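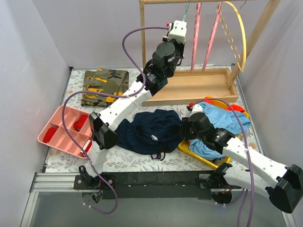

Aoife Mulligan reckons I gave up on the line-dried wardrobe too early, and that if I'd stuck with decent hangers through the winter I wouldn't have ended up with two loads of damp shirts draped over the dining chairs every week. She left a long comment on the August post and has since emailed me as well. Her view is that anything with a collar should go straight from the machine onto a hanger, outside or in, and never near a peg.

I've had time to try it properly now, so this is the follow-up.

Some background for anyone who didn't read the first one. We moved to Verkville from a place with a dryer and a big covered verandah. The new house has neither. It has a fold-down clothesline on the south side, which gets sun for a bit of the morning in summer and none at all from late autumn on. The laundry is a cupboard off the kitchen. I said in August that I was going to dry everything without buying a dryer for a full year, and then in the same post I complained about it for several paragraphs.

What I was doing then was pegging shirts by the hem, upside down, the way my mother did. It works in a breeze. On a still day the cuffs and collar stay wet long after the rest is finished, and you bring it all in thinking it's done. The wardrobe started to smell in July. I washed four shirts again that had never been worn.

So, hangers. The wire ones from the dry cleaner are no good. They bend under a wet jumper and one left a rust mark on a pillowcase that was only sharing the rail. The plastic ones from the supermarket are fine for shirts but the narrow shoulders leave points in anything knitted. I bought a pack of 50 from Pletik, which are moulded plastic with a wider shoulder and a notch on each side, and those have been good. A couple have cracked at the neck, both times when I pulled a shirt off without unhooking it first. My fault.

The rail was harder. I wanted something that could go up in the hallway at night and be put away before breakfast. The first one I bought was a Grosness, the tall model on castors. It holds plenty if the clothes are dry. Load it with wet towels at one end and it leans, and the castors don't lock. It's now in the spare room holding coats.

The second is just a length of galvanised pipe across the hallway alcove, sitting in two timber cups screwed into the studs. It lifts out. Jacobs at the hardware shop cut the pipe to length and filed the ends while I waited, and the whole lot cost less than the Grosness. I should have done that first.

Spacing matters more than I expected. If the shirts touch they take an extra day. I leave a hand's width between them, do up the top button so the collar keeps its shape, and pull the sleeves straight. Trousers go by the waistband on clip hangers. Jumpers still dry flat on a towel on top of the bookcase, and Aoife and I will have to disagree about that. She folds hers over the bar. I've tried it and got a crease across the middle that took two washes to shift.

I also run a pedestal fan at the end of the hall on low. I put a plug meter on it for a while and the cost is small enough that I stopped writing it down. With the fan and a window open a crack, a cotton business shirt hung at eight in the evening is ready to iron the next morning. Jeans need until the following night. Without the fan you can add most of a day to both.

Things that haven't worked:

A dehumidifier. I borrowed one for a fortnight. It did dry the clothes, but it was loud and the tank filled overnight and shut itself off, so I was getting up to empty it.

Hanging from door frames. The doors don't close and the paint comes off.

Sheets on the pipe. They reach the floor. Sheets go outside on a fine day or they wait.

On money, I put aside $200 at the start, which was the price of the cheapest second-hand dryer I could find locally. Hangers, pipe, cups, screws and the Grosness have used up roughly three-quarters of that. The fan we already owned.

I'm writing this on 24th February, when everything dries on the line by lunch and none of the above is needed. The pipe is in the cupboard behind the ironing board. I'll put it back up after Easter and see how the doonas go. If anyone has managed to dry a queen-size doona indoors in under three days, please leave a comment and say how.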